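Mevar Notebook – Bench 2
Sat 9 August
Entry by Iqra Afridi

Purpose of the session: to establish whether the two-stage grasp method (coarse approach from the fixed view, correction from the wrist view) holds up when the target lies among cords. The March runs used bare objects on a clear surface and told us little about clutter.

Method. The policy was left unchanged from the Orkton checkpoint. Objects were a light blue power socket, a teal plug adapter, a long white power strip with coloured socket panels, and white cord. The cord was laid afresh by hand before each attempt. An attempt was scored as a success only if the named object was lifted clear and held for 5 seconds. Attempts in which a cord was dragged along were recorded separately and do not count as successes.
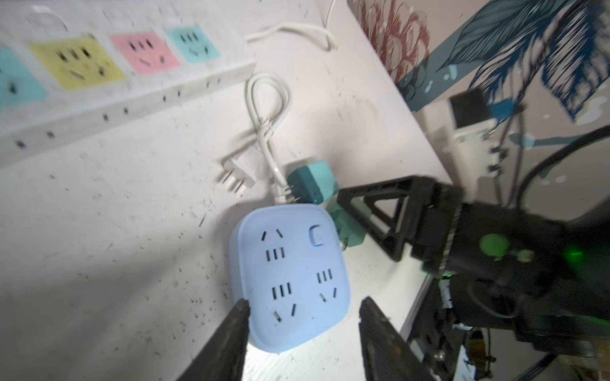

Noman Mirani remarked that the drag cases ought to be split further, as a cord pinched under a finger is a fault in the correction stage, whereas a cord plugged into the target would follow it whatever the policy did. The point is accepted and the score sheet has been amended.

Result. Of 290 attempts, 78 were lost to dragged cord and 34 to closing on the wrong object. The remainder were successes. White cord on a white table is the hardest condition for the correction stage – the mask breaks up wherever two strands cross. The socket gave far less trouble than the adapter.

The wrong-object cases have not yet been reviewed one by one. Until that is done, no claim should be made in the Forsyth report as to their cause.

To do: repeat with dark cord; wipe down the table before the next block; rescore the drag cases under the new split.

Comments

Noman Mirani: Please keep the old score sheet alongside the new one. The March figures cannot be rescored.

Iqra Afridi: Both are kept in the Mevar folder.

Noman Mirani: Was the correction limit the same as in the Nurkon trials?

Recent entries
Wrist view calibration, second attempt
Nurkon trials: correction limit and closing force
Mask quality on thin objects
Notes for the Forsyth report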